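SPORTS GROUND MAINTENANCE
Handout 4: The running track - surface, markings and routine care

Before the session, read the section on lane markings. Bring outdoor shoes with a flat sole and something to write on. We start at the Seltwood track at 9 and go back to the classroom for the second half.

1. Surface types

Most outdoor tracks in public use fall into one of two groups. Older ones are loose surfaces: cinder, shale or crushed brick, rolled flat and watered in dry spells. Newer ones are synthetic, made from rubber granules held together with a polyurethane binder and laid on asphalt. The red or reddish-brown colour is traditional and has no effect on how the surface performs. Blue and green tracks are built in the same way.

Synthetic surfaces are either porous, so that rain drains through them, or non-porous, so that it runs off across a slight slope. You need to know which you are looking after before you plan any cleaning. A porous track that is never washed fills up with fine dust and begins to hold water. A non-porous one puddles wherever the base has sunk.

2. Lane markings

Lanes on a standard track are 1.22 m wide. Each lane includes the line on its outer side, so the measurement is taken from the outer edge of one line to the outer edge of the next. Lines are 5 cm wide and white. Start lines, relay zones and hurdle positions are added on top, often in other colours, and the key to these should be kept with the site records.

Paint wears unevenly. The inside lane goes first, then the area near the start and finish. Lines that look sound from a standing position can be thin when you kneel beside them, so inspect at ground level as well as from a distance. Looking along a straight from one end is the quickest way to find a line that wanders.

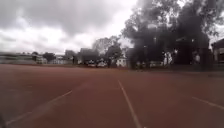 Repainting should be done in dry, still weather on a clean surface. Use a paint made for polyurethane tracks. Ordinary road paint dries hard, cracks as the rubber moves and can lift the top layer when it comes away. At Seltwood the old lines are followed wherever they are still visible. If a line has gone completely it has to be surveyed again, and this is a job for a contractor.

3. Dirt, dust and patches

Dust gathers on any track with open ground or trees close by. Dry dust can be swept or blown off. Dark patches need a closer look before treatment, as there are several possible causes:

Algae or moss - slippery when damp, usually in shade
Rubber or shoe marks - harmless, mostly on bends
Oil or fuel - from mowers and vehicles, softens the binder
Damp - shows where drainage is poor

Pressure washing is suitable for the first two if the fan nozzle is kept moving. Fuel spills must be soaked up straight away and never hosed across the lanes.

4. Routine

Weekly: walk every lane, pick up litter and stones, check the kerb.
Monthly: sweep, clear the drainage channels, note any lifting edges.
Yearly, in March: full wash, moss treatment, line inspection, written report.

For budgeting exercises, allow 2,000 for the yearly wash and treatment. Work this out per month and enter it on your planning sheet.

Task for Saturday

In groups of 2, inspect one straight and one bend. Record the condition of the lines and any patches, with your best guess at the cause. Hand in a single sheet per group.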